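Whitfield Home Canning and Fermenting Classes
Progress report to the Holtus Fund, February
Prepared by Amos Villanueva, program lead

Where we are

We're past the halfway point of the grant and I'm happy to say the classes are full. Both of them! The evening group filled before we had even put the second flyer up at the library, and the morning group filled a little later, once word got around that we were going to start with hot pepper sauce. When I wrote the proposal I was worried that people would sign up for jam and skip everything else. The jam session was well attended, but the sauerkraut session had more questions, more laughing and a much longer cleanup (shredded cabbage travels).

As a reminder, the grant pays for the kitchen rental, jars and lids, produce, the pH meter and my hours. It does not pay for the take-home booklets, which Wevum Printing is doing at cost.

What we've taught so far

We have finished five of the eight sessions in the plan. In order, those were water bath basics, jam and fruit butter, vinegar pickles, sauerkraut, and fermented hot sauce. Pressure canning was supposed to come fourth and I moved it back. The gauge on our older canner needed to be tested and the extension office was booked up, so cabbage went ahead in its place. The gauge has since been tested and it reads true, so pressure canning is next.

The change turned out to be good for the group. People had a jar on their own counter at home by the middle of the course, and they came back every time wanting to talk about it. One woman keeps hers on top of the fridge and gives us a full report on the bubbles. Another student had a batch go soft and brought it in so we could all work out why, and we landed on too little salt and a warm kitchen. I'd take a class like that over a lecture any day.

What we changed

Salt is now weighed, every time, by everyone. I used to teach it by the spoonful because that's how I learned, but a spoonful of coarse salt and a spoonful of fine salt are very different amounts, and we had two batches of brine in the same room that tasted nothing alike. We bought two small kitchen scales out of the supplies line and I wish I had put them in the original budget.

Headspace was the other sticking point. The recipes give it in fractions of an inch and people tend to guess, and they nearly always guess short. We now stop before the lids go on and check each jar together. It adds a few minutes and the sealing failures have dropped off nicely.

I also rewrote the section on reusing bottles and jars. Students love to bring in things they've saved, and for refrigerator pickles or finished hot sauce that's fine as long as everything is clean and the cap closes well. For anything going through the canner we stick to proper canning jars with new lids. The old booklet buried this on the back page. It's now on the first one, in bigger type, and Wevum reset the page without charging us again.

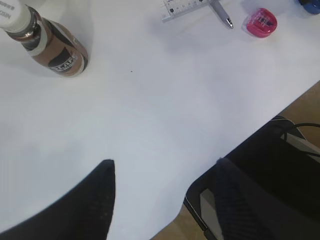
The booklet also has a new page for notes, with space for the date, the batch, the salt weight and what you would do differently. I had my doubts that people would use it, and then the morning group filled theirs up and asked for extra copies. Some of the notes are better than mine. One person wrote down the weather for every ferment, and I plan to steal that idea for the next printing.

Budget

Spending is almost exactly where we said it would be. Produce came in under, thanks to the end-of-season peppers that Zollow Farm let us have by the crate. Jars came in over, because prices went up between the proposal and the first order. The two nearly cancel out. The scales came from supplies, as I said above, and I'd like your okay to move what's left of the produce line over to jars for the rest of the course.

What's next

Pressure canning comes first, then a session on drying herbs and fruit, then the shared supper, where everybody brings something they put up themselves. You are all warmly invited to that. Come hungry, and please bring back any of our jars you may have taken home from the last one.

I need two things from the fund before then: an answer on moving the produce money, and a signature on the kitchen rental extension, which I've attached. The kitchen would like the form back before the end of the month.

Amos Villanueva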